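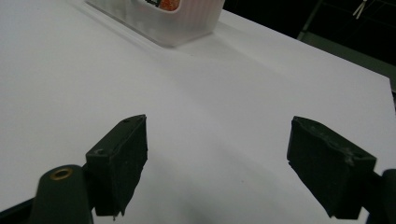
Stilline: Frequently Asked Questions

These answers cover the Stilline method, the hand-held recordings it was trained on, and the results in the current write-up. Questions about licensing are at the end. Section numbers refer to the May revision of the write-up.

What problem does Stilline address?

Policies trained on hand-held gripper recordings tend to close too early. The person making the recording sees the whole table and slows down before contact for reasons the wrist camera does not capture. The policy copies the slowing and, with no cue for how long it should last, often copies the closing motion at the wrong distance. Stilline is a relabeling step applied before training. It finds the stretch of each recording in which the fingers are open and the target is still out of reach, and replaces the recorded finger width in that stretch with a distance-to-contact value.

Is Stilline a new policy architecture?

No. The policy is a standard diffusion policy with the action head widened by one channel. Everything specific to Stilline happens in the labels. Any policy that accepts a continuous gripper command can be trained on the output, though we have tested only the one.

How large is the dataset?

The released set has 3,865 recordings. Of these, 1,734 are tabletop pick tasks with a container on or near the target, and they are the only ones used for the main result. The remainder are drawer, door and pouring tasks. They are included for pretraining and have not been relabeled.

How were the recordings made?

One operator holds the gripper and performs the task at normal speed. There is no robot arm in the loop. Camera pose is recovered afterward by visual-inertial tracking, and finger width is read from markers or, where markers are hidden, from the finger silhouettes. Wajid Mughal and Letay Worku made most of the recordings. Section 3 lists which operator made which session, because the two have measurably different approach speeds and a model trained on one transfers poorly to the other.

Why do so many recordings begin with the object barely in view?

The start pose is drawn at random, and objects near the border of the image were kept on purpose. An earlier filter removed any recording whose first image had less than half of the target visible. That made training loss lower and real performance worse. The filtered policy had no examples of moving toward something at the periphery, and it drifted or closed on bare table. The filter was removed before the results in Section 5 were produced.

What happens if the target is never visible in the first image?

The recording is kept for pretraining but excluded from relabeling. The distance estimate has nothing to anchor to. A search behavior would be needed, and Stilline does not provide one.

How is distance to contact computed?

For each recording we locate the contact event by a drop in finger closing speed, then take the camera pose at that moment as the reference. Distance is measured along the recovered path back from the reference, not in a straight line. Straight-line distance was tried first and failed on containers, where the hand has to rise over a wall and come down again.

Do translucent containers cause trouble?

Yes, in two ways. Depth sensors return poor readings on frosted plastic, so the method uses no depth at all. The second problem remains open. When a wall is translucent, the policy sometimes treats an item seen through it as reachable from the side. Cornel Enache's error analysis in Section 6 attributes the largest share of the remaining failures to this. Adding a wall-contact penalty reduced side approaches but also made the policy hesitate over opaque bins.

Does a plain white table make the task too easy?

It makes segmentation easier and tracking harder. A matte white surface has few features, so the pose estimate leans on whatever lies past the table edge and on the inertial unit. Sessions in which the background was also dark had the highest rate of tracking loss. We did not add printed patterns to the table, as policies learned to use them for position and then failed when the patterns were moved.

Are the gripper fingers visible to the policy?

Yes, and they should be. The fingers occupy fixed regions of the image at any given opening, so they give the policy a direct reading of width. Masking them out lowered success in every condition tested. Shadows from the gripper on the table are also left in. They appear to help with height, although we have no controlled test that isolates the effect.

Do scratched or worn fingers need to be replaced before recording?

Surface scratches and specks have no effect we can measure. Uneven lower edges matter only if they change where the finger first touches the object. Check that both inner faces are flat and meet along their full length when closed. If they do not, replace both fingers together and rerun the width calibration. Mixing one new finger with one old one shifts the zero point.

How was the result evaluated?

Each policy was run for 126 trials on a fixed-base arm, using containers and items absent from training. All conditions used 3 training seeds. A trial counts as a success if the item is lifted clear of the container and held until the arm returns to its start pose. Darius Furtună scored the trials from video without knowing which policy was running. Per-trial outcomes are in the supplementary table.

What is the Illow baseline?

Illow is our earlier pipeline, with the same policy and recordings but the finger width left as recorded. It is the fairest comparison available to us. The Olteanu split, mentioned in older versions of this page, held out items but not containers. It has been retired, and numbers from it should not be compared with the current ones.

Can I relabel my own recordings?

Yes, if they include camera pose, finger width and a shared clock. Run the alignment check first. A clock offset of even a few images moves the contact event and corrupts every label before it. Recordings with more than one grasp must be split by hand; the automatic splitter is unreliable when the gripper reopens only partway.

What license applies?

The code and labels are free for research use. Commercial use goes through Ornora. Send corrections to the labels to Ovidiu Buzatu with the session number and the image index at which the error begins.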